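Clurnier Supper Club
Minutes of the planning meeting, 8th April

I'm taking the minutes again, so forgive the rambling. There were 6 of us around the table and we got going once the coffee was poured.

1. Last minutes
Read out and agreed. One fix: the July supper is at the Piline hall, and I had written down the old place.

2. Money
We have $1282 in the account. Hall rent and the deposit on the tables are already paid, so that's all ours to spend (yay!). We agreed to keep $200 back for groceries that come up at the last minute, like the great lemon shortage last summer.

3. Bowls and dishes
This took up most of the evening, and I loved every minute of it! We had the colored bowls out on the table so we could decide what goes with what.

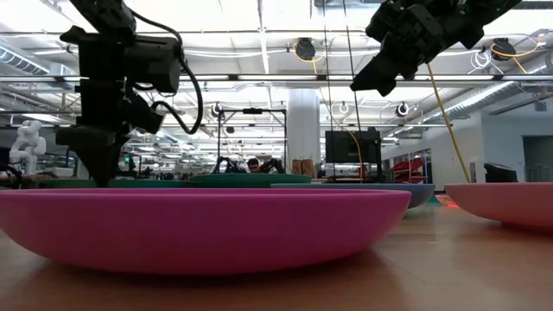 The big magenta bowl, with blue, salmon and green ones behind it.

Magenta gets the green salad, no argument there. The salmon-pink was put forward for potato salad and the greens for bread and pickles. Someone wanted all one color on each table, someone else said that would look like a paint store, and we voted for mixing them up. Carried, with one grumpy hand against. The little red-orange dish is for salt, and please can it come back to the kitchen this time.

4. Storing them
We talked about the cupboard, which is a mess, and I include my own shelf in that. The plan is to nest bowls by size, biggest on the outside, and stop at three to a stack so you can lift one down without holding your breath.
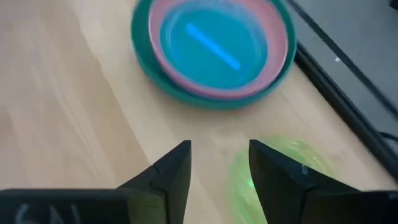 I asked if we could sort by color too and got voted down, fair enough. Odd ones that don't nest go on the lower shelf. Labels for the shelf edges are my job, I'll do them before the next supper.

5. Table linens
Ozoliņš quoted us $1132 for new tablecloths and napkins. Lovely stuff, but that would pretty much clean us out and leave nothing like the cushion we'd just agreed on. Decided to ask them for a price on napkins only.

6. Anything else
The Pornumness folks want to share the July date. Yes in principle, if they bring their own serving spoons. Cake was eaten and we closed the meeting.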